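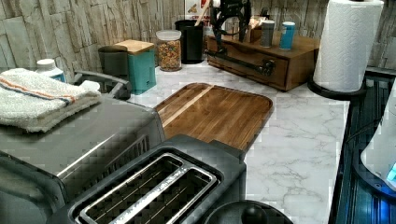 24 July 2025. Export packing trial, door seal sets for the Bornura order. Started on the return racks this morning, the second batch. The problem is the same as in March: seals sit fine when they leave our dock and have a flat on the lower corner when Hovusham opens the crate. Aurelia Haslinger thinks it is the rack spacing and I have come around to that. Right now each seal goes into a narrow channel between two steel rails, much like bread in the long slots of the two-slot toaster on the counter, and all the weight goes on whatever touches bottom. A door seal is soft and heavy at the corner joint, so that is where it settles.

Crate count for this shipment is 264 seal sets. Checked against the release sheet, matches. The sheet still has the old part revision in the header. I wrote the new one in by hand and initialed it, but somebody needs to fix the template before the next release or the customs broker will kick it back again.

Trial setup. One crate with the standard rack. One crate with the rails opened up and a foam saddle under the corner joint. Both strapped to the shaker table, same profile we used for the mirror housings, long run. I left the lids off the first hour to watch. The seals in the standard rack start walking toward the low side almost right away. The saddle ones move a little and then stay put.

Pulled both crates after lunch. Standard rack: corner flats on most of the bottom row, a few on the middle row, top row clean. Saddle rack: 2 seals with a light mark, both from the same end, where the foam was cut short. I would not call either one a reject. Left them on the bench overnight to see how much they recover. Please don't hang them up or put them back in the rack.

Heat is still the open question. The shaker run was at shop temperature and a container sitting at the port is not. Allar has the big chamber booked through the end of the week. Asked for a slot after that and was told to expect a call. If we can't get it I will use our small oven and do single seals, no crate, with a dead weight on the corner. Not as good but it would tell us whether the foam takes a set before the rubber does.

Lü sent over the new foam quote. The denser grade costs more than the one we tried, and it comes in sheets that don't divide evenly into our saddle length, so there is scrap — maybe usable as end blocks. Aurelia wants to see the chamber result before anyone orders.

To do: recut the short saddle, recheck the two marked seals first thing, and get the strap tension written down this time. I set it by feel on both crates and that should go in the procedure as a number.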